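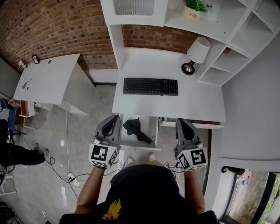
Condensation on cold pipework in converted brick buildings
Speaker notes, regional building services meeting, 17 Sep 2026

Slide 1. Scope

Introduce the topic and keep it short. The talk covers chilled and mains cold water pipes that run exposed below a ceiling in older masonry buildings now used as offices and workshops. It does not cover roof leaks, rising damp or condensation on glazing. Questions on those can go to the end.

State the main point now: most of the "leaks" reported at the Rinaldi building in its first summer after conversion were condensation. Plumbers were called out, found sound joints, and left.

Slide 2. Dew point, briefly

Most of the room knows this. One pass only.

Air at a given temperature and relative humidity has a dew point. A surface at or below that temperature collects water. Relative humidity alone does not tell you whether a pipe will sweat. You need the air temperature and humidity near the pipe, and the surface temperature of the pipe or its jacket.

Stress "near the pipe." A wall sensor at desk height is reading different air from the air under the ceiling. In a tall room with poor mixing the difference matters.

Slide 3. The Rinaldi building

Masonry shell, former dye store, converted by Gareria. Solid brick walls, no cavity. Services left exposed, partly for looks and partly to keep the ceiling height. Cold water, heating and electrical conduit share the same hangers in several bays.

Explain the shared hangers. Where a cold pipe passes through a metal clamp without an insulated insert, the clamp runs cold too. Water forms on the clamp and drips some distance from the pipe run, so the stain on the floor does not line up with anything. 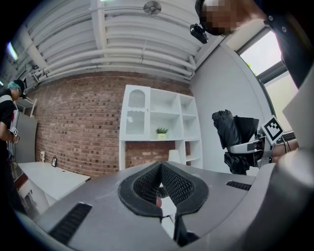 Slide 4. Survey method

We fitted 8 loggers, each with one air probe and one surface probe. Surface probes were strapped on and covered with a small pad of closed-cell foam, so that they read the surface and not the room.

Logging ran for 2,000 hours. The logging software was Stusura. It was set to flag any interval in which the surface fell to the dew point or below. We did not use an alarm margin. If asked: a margin is sensible for a permanent system, but here we wanted actual events.

Mention the lost data. One surface probe came loose in the second week and read air temperature until it was refitted. Those intervals were removed.

Slide 5. Results

136 condensation events across all loggers. Pause on the chart.

Points to make:
Most events began in the early morning, after the ventilation had been off overnight and before it came back on.
Events were clustered at clamps, valves and elbows. Straight insulated runs had very few.
Two loggers near the loading door produced more events than the rest put together. The door was propped open during deliveries.

Do not over-read the door result. We did not log door position. The delivery sheets fit the pattern, but they are handwritten and incomplete.

Slide 6. Insulation faults

Thickness was adequate nearly everywhere. The vapor barrier was the problem. Jackets had been cut back at valves and never sealed, and tape at the elbows had lifted. Moist air gets in behind the jacket, condenses on the pipe, and soaks fibrous insulation from the inside. By the time it shows, that length needs replacing.

Painting over the jacket does not seal it. Paint bridges the gap for a while and then cracks along the tape line.

Slide 7. Repairs

Insulated inserts at every cold pipe clamp. Removable sealed covers on valves. Elbows retaped after the surface was cleaned and dried. Ventilation start moved earlier in the warm months.

Cost question always comes up. The clamp inserts were the largest labor item, with 200 of them fitted, most from a ladder. Material cost was small by comparison. Gareria has the breakdown.

Slide 8. Comparison with Tustuva

Skip if short of time. Tustuva has the same wall type but its cold pipes run in a boxed duct. Fewer complaints, but the duct has no access panels and we could not inspect the jackets. Treat the absence of complaints with caution.

Slide 9. Open items

Winter logging starts in February. Cold mains water is the concern then, with the heating on and the room air holding more moisture from occupants. The probes stay at the same positions, except for the one that came loose, which moves to the next elbow along.

Leave this slide up during questions. The spare probe and a section of failed jacket are available to pass around.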